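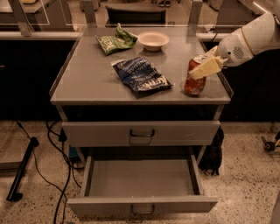
Where do full cans go while the cabinet top is being cleared? Bottom drawer, upright, label side whichever way.

Saturday, May 4, 2024

Workshop notes, snack cabinet (gray metal, two drawers). Written fast, will tidy later.

Been putting this off since the Cárdenas order came in. Top keeps turning into a dumping ground, crumpled bags, bowls, drinks, and then no place to set down a clipboard. So, new layout, trying it for a month and then we look again in June.

Layout as of today:
Top: bowl only. Small white one, stays at the back. Anything else up there is on its way somewhere.
Upper drawer: napkins, bag clips, the Stusis tea that Gwilym Wynne likes. Keep shut.
Lower drawer: cans. Cans only, standing up. No bags in there, they ride up over the back and then the drawer won't close all the way. Spent ages on that last time.

Snack bags: if it's crumpled, check for crumbs, then bin. Don't fold it and leave it by the bowl. Green one and the navy one are both going in the bin at the end of this.

Drawer notes. Lower one is a bit stiff for the last stretch, pull the handle square in the middle, not from a corner. Runner wants a drop of oil, Zudska stuff is on the shelf by the sink. Gwilym says the catalog rates the drawer at 40 lb, havent checked, we won't get near that with soda anyway.

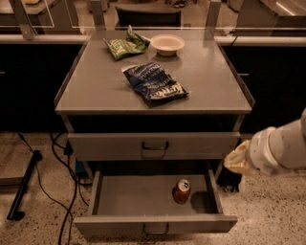

Tall cans are the question mark. The regular soda size is the one I'm planning on, the tall ones from Skotstead I'd lay down flat until someone measures. Inside height needs writing on a bit of tape and sticking on the side. Tape measure is missing again.

Tried to think about a divider. Without one a single can on its own could tip if you shove the drawer shut, so shut it slow. Cardboard strip would do for now, 90 mm high, cut from a Skotstead carton. Proper divider later if the layout sticks.

Wiping down: damp cloth, get into the raised edge at the sides of the top, crumbs collect along there. Dry it after. No spray on the handles please, leaves a film.

To do
- labels for both drawers
- oil lower runner
- cardboard strip
- order cans, the 100 box is too many, ask for the smaller one
- tell Gwilym the tea has moved before he goes looking for it

Floor next to the cabinet to be swept when teh drawers are done.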